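July 2024

Moved the hygrometer out of the hall cupboard and into the back room. The hall reading was useless. It sits against the chimney wall, and the wall holds heat long after the room has cooled, so every figure I wrote down in May has to be treated as suspect. I have struck those pages through in pencil and left them in the book.

The piano is the reason for all this. The Malatar upright came from the Odstead sale with a cracked bridge on the bass side and a pin block that was dry but sound. Serial number ends 3401, stamped on the plate and again in ink on the side of the bottom key. Imad Azar looked at it on the way back from Flukutby and thought the bridge could be pinned and glued in place. I would prefer to take it out. If the crack runs under the second row of pins, glue from above will not reach it.

Tested the tuning pins in the tenor with the torque wrench. Most hold well. Nine are weak, all in one group near the treble break, which points to a local fault in the block - possibly an old repair. I will go up one size on those and leave the rest alone. Khasawneh can supply the pins but not before the end of the month.

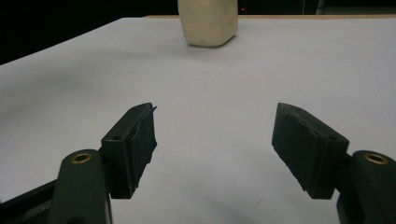
White table, small cream block near the far side.

Let off is uneven through the middle octaves. Set six notes as samples, went back to them after supper, and two had drifted. The regulating screws turn too freely in the rail, so the felt in the holes is probably worn out. Replacing it means taking the whole rail off. I had hoped to avoid that.

Pitch is more than a quarter tone flat. It will not go up in one pass with the bridge as it is, and I don't intend to add tension until that work is done. The A above middle C I left where I found it.

Hammers are original, I think. Grooves are deep but there is enough felt to file once. Damper felts in the bass are hard and will be replaced with the bridge out.

To order: pins, center pin cloth, hide glue. Ask Imad for the loan of the long clamps. Next reading at the same hour tomorrow, window shut.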